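Starar 22 Pitching Screen

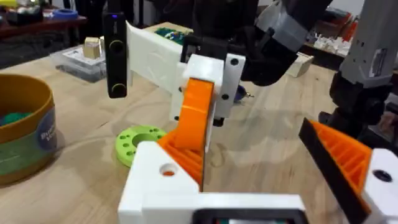

Page 22

The Starar 22 is an L-shaped screen for batting practice, sized for high school and adult league fields. The frame is galvanized steel tube and the net is knotted nylon, laced on all sides and doubled where most line drives land.

Item no. 2172. Replacement net, item no. 1434. Wheel kit sold separately.

The screen sets up for right- or left-handed throwers – turn it around and move the two feet to the other side. No tools needed for that, but first assembly takes a 9/16 wrench.

Padding is sold by Gashaw in navy, black or forest green. Red is back in July.

Do not use a net with a broken strand. Check the lacing before each practice and take the screen indoors for the winter.

Frame warranty: 2 years. Nets are not covered.

Ships by freight from Darnham. Team and league orders – contact Suryani Pillai in the order office. Prices good from September 4, 2025.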